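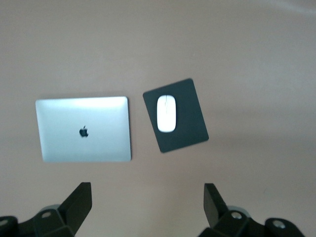
Laptop, mouse pad and mouse, with the gripper fingers spread.

My mum used to say you could judge a household by its desk, and I have spent most of my adult life hoping she was wrong. Mine is a tip. So when I heard that a small outfit called Andau was teaching a robot to do desks — tidy them, wipe them, put the pens back where pens go — I rang up and more or less invited myself round.

They work out of two rooms above a tyre place in Jorkinham. You go up a metal staircase, past a kettle that I'd guess has been there longer than the company, and Ese Olaniyan comes out to meet you in her socks. She runs the chores side of things. She gave me tea and a biscuit and told me straight off not to expect Mary Poppins.

I didn't, quite. But I did have a picture in my head. You'll have seen those clips where a shiny thing on legs folds a shirt and everybody claps? I wanted one of those in my spare room by Christmas. Ese has watched them all too, and she says the first thing she looks for is how many cuts there are.

The desk job sounds like nothing. A closed laptop, a mouse on its mat, a few bits and bobs, all to be left squared up and clear. My nephew could do it in the time it takes to ask him twice. For a pair of flat black fingers it is a proper piece of work, and the laptop is the bit that gets them worried. It's thin, it lies flat and there's not much to get hold of. Try picking yours up off the table with just two rulers and you'll see what I mean (over a cushion, please).

The mouse is friendlier, being a nice fat shape, except that it's slippery and curved all over. And the mat's a pain in its own way. Is a mat sitting at a slant untidy, or is that how the person likes it? Mine has been crooked for years and I'd be cross if anyone straightened it.

"That's the question I lie awake over," said Lukian Melnychuk, who writes the part that decides what counts as finished. "The picking up, we'll get there. Knowing when to leave something alone is horrible."

He showed me his tally for May. They'd had 1694 goes at one task or another, everything from moving a mug to shifting a box along a table. He wouldn't give me one big score for the lot, and I rather liked him for it. What he would say is that things with straight, upright sides do best by a mile, and anything soft or flat drags the numbers down. Cloths are murder, apparently. A cloth is never the same shape twice.

I watched for most of an afternoon, and I'll admit I got very into it. There's a lot of waiting. The arm comes over, has a think, goes down a bit, has another think, and you find yourself leaning forward in your chair like it's a penalty shoot-out! One clear-up took 19 minutes. I could have done it during the adverts. Then again I never do, do I? That's why my desk looks how it looks.

The blocky things were where I started to believe in it. Something dark and squarish, standing up on its edge with a finger flat against each side, looks about as safe as it would in my own hand.

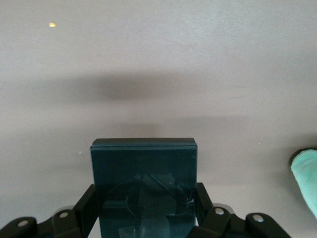 So would you buy one?

Not yet, and not at any price that's been mentioned to me. Ese reckons eight years before she'd put one in her own flat and go out to the shops. Lukian said sooner, and she gave him a look.

Work is another matter. Darlene Wong manages the packing floor at Landry, over in Grurwood, and she has had an arm on one of her benches since the spring. It does one thing. It takes boxes of a single size off a belt and stands them in a tray, and on a good shift it manages 185 of them before somebody has to go and sort it out. She's fond of it, in the way you'd be fond of a slow but willing Saturday kid.

"Same box, same tray, same light," she told me. "Change any of those and I'm back to doing it myself."

And there's the trouble with homes, really. My light changes every time a cloud goes over, and nothing in my house is the same size as anything else. Miroslava Harasym, who has cleaned houses round our way for as long as I've lived here, laughed out loud when I asked if she was worried. She wanted to know if it could do behind a toilet. I passed that on to Andau. Ese wrote back that they haven't tried, and that she'd quite like Miroslava's number.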